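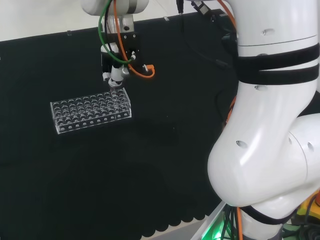

The main task of our group this semester was to prepare the equipment plan for the second phase of the sample handling project. We are five students, and before us the lab bought things one by one, when something was missing. Our supervisor asked us to make one list with prices, delivery times and reasons, so that the department can decide in January. We started from what is already on the bench: the two arms, the black cloth under the work area and the clear rack with its grid of round holes. The rack costs very little, but it decided a large part of our budget, as transparent acrylic is difficult for a depth camera and we had to compare several other racks.

Racks and tubes

Oliwia Górecki asked two suppliers for offers. Boltamell sells an opaque white rack for 60 dollars. Wimance has a similar one that is cheaper, but it is sold only in large boxes and we do not have place to store them. We recommend to buy 2 racks from Boltamell, 120 dollars together, and to keep the clear one for tests where a person must see the liquid level.

Cables and straps

This part was at first not in our plan. Czesław Jakubowski noticed that the old budget had no line for cables at all, although every new sensor needs one, and it must be long enough to follow the wrist when it turns. The velcro straps on the arm are a good solution and we want more of them. We put 125 dollars for cables, straps and small clips.

Tool tips

Bukola Uzor and Roya Farahani compared buying tips with printing them in the school workshop. Printed tips are cheaper, but the workshop is very busy before the end of the semester. A set from Baltora costs 252 dollars and includes the mounting screws. We decided for the Baltora set, and printed tips will be only our reserve.

Total and open questions

The three parts together make 497 dollars, without shipping. We could not get a shipping price from Baltora before the deadline of this report. We also did not include a new backdrop. The present one does its work, and Nikola Pawłowska prefers to wait until the camera position is fixed.

Last updated: January

Related reports
Choosing a depth camera for small transparent objects
Safety rules for the Oakley lab, second version
How we wrote the workshop booking list

Comments

Tomek: Did you ask Boltamell for a student discount? We got one last year, but you must write to them before ordering.

Oliwia: Thank you, we did not know this. I will write to them.

R. Lindqvist: Please add one spare tip to the list. Ours broke in the first month and delivery was slow.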